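Working Rules for Handheld Gripper Sessions in a Shared Room

Student project report, Brestwood

Our project started from a problem every group in the course had run into. Recordings made with handheld grippers were hard to reuse because each group worked its own way. One group cleaned the lens, another didn't. Some moved the objects between takes and wrote nothing down. We were asked to write a set of working rules that a new student could read in a few minutes and follow without help.

We began with the safety and lab rules that already applied to the room. These cover trip hazards, battery charging and who may be present when equipment is running. They say very little about handheld tools. A gripper that a person carries has no fence and no emergency stop, so most of the machine rules do not fit. What does fit is the idea of a check before work, a defined work area and a written record after.

The check before work has four items. The finger pads must be seated and free of dust. The screws on the mounting blocks must be tight. The printed markers must be clean and flat, with no tape over them. The lens must be wiped with a dry cloth. If a marker is scratched, the tool is taken out of use until a new one has been fitted.
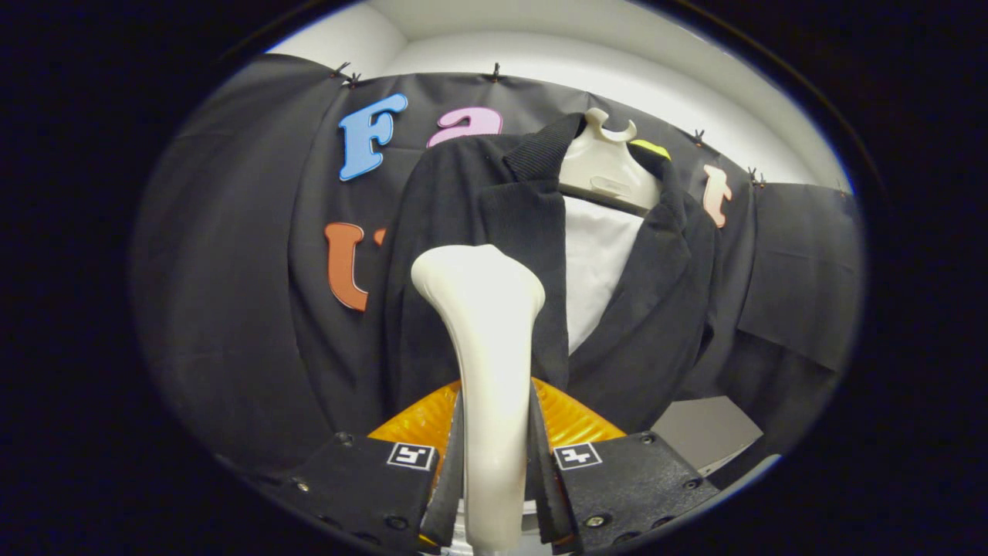 By Tuncay Baysal
Project supervisor: Wenche Løken
February 17, 2024

The second part of the rules is about the grip. The object should sit between both pads, and the fingers should not hide the markers from the camera. Tall, narrow objects are held on the shaft, with the wider end left free. In the picture the pads are on the lower half of a white object with a rounded knob at the top, and the markers can be seen on either side. We use this as our reference grip for shapes of that kind.

The third part is about the background. Our first draft asked for a plain backdrop in every session. We dropped that. Homes and stores are full of clothes, signs and lettering, and a rule that removes all of it makes recordings that are tidy and not much use. The rule now says that the background may be busy, but it must be fixed. Cloth is clipped, letters are pinned, and anything on a hanger stays where it was hung until the session is closed. If something falls, the take is marked and the person recording decides whether to start again.

We tested the rules with 8 students from the course. Each did two sessions, one before reading the rules and one after. Most of the problems in the first sessions were missing notes. In the second sessions the notes were better, but two students skipped the lens check, and both said the list was too far from the table. We moved it to the lid of the tool case.

A session may hold up to 100 takes. After that the operator has to rest or hand over. We picked the limit after talking with people at Vokesis, and it may be too high for heavier tools.

Two things are left open. We did not test the rules with left-handed users, and we have no good rule for objects that bend. The Sternadport group plans to look at both in June. The current version is kept in the binder by the door, and changes should be written in the margin with initials.

Comments

mciver_lab2: Did you try the marker check under strong ceiling light? Ours get glare and look dirty when they are clean.

T. Baysal: We tilt the tool a little and look again. I will add that to the list.

Pell: The lid is a good spot. Ours was on the wall and people walked right past it.

robin_k: Is there a printable copy of the four checks?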